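Consumer Research Methods, Unit 4
Durability claims and how to read them
Handout prepared by Nosipho Molefe

Read this before the seminar, along with the Brennan catalog pages. Bring a claim of your own, copied word for word from a label or a website.

Most durability claims are made of three parts: a number, a verb, and a missing condition. "Lasts 600 cycles" has the first two. What is a cycle? Who stopped the test, and what had to go wrong before they stopped it? If the seller can't tell you, write the claim down as untested and move on.

The Guvo storage range is our main case. The leaflet says 2,649 owners "reported no wear." I asked how the question was put to them. It was a yes or no box on the warranty card, filled in when the card was mailed, and most cards are mailed in the first month. So we know that new things look new.
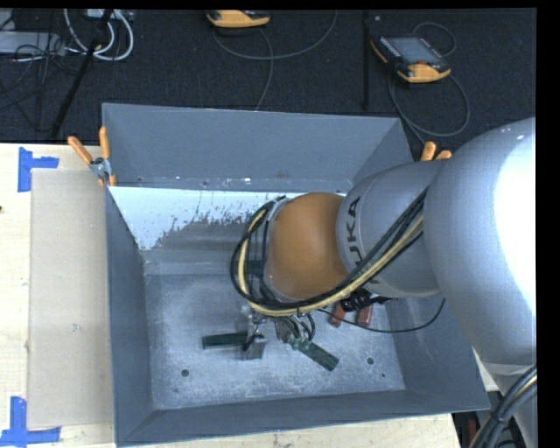
Wear is also a slippery word. A scratch, a dent, a faded finish and a split seam all get counted under it, sometimes in the same table. Sundard counts only splits. Nenorik counts anything a buyer complains about, which makes its products look worse than they may be. You can't rank the two on those figures, though at least one magazine did.

Sample size gets too much respect. A survey of 113 people picked with care can tell you more than a few thousand who picked themselves. Hryhorii Dmytriv's reading for this unit disagrees with me in places. I don't find his section on response rates convincing, but you should know the argument.

Be careful with averages too. If half the units fail in January and the other half run for years, the average describes none of them. Ask for the spread. If you get a chart with no scale on the side, ask again.

For the seminar
Rewrite your claim so that it could be proved wrong. Keep it under 2 sentences. Then say what test you would run and what result would change your mind. "More research is needed" will be handed back.

Kgomotso Masilela is taking the second group in the same room.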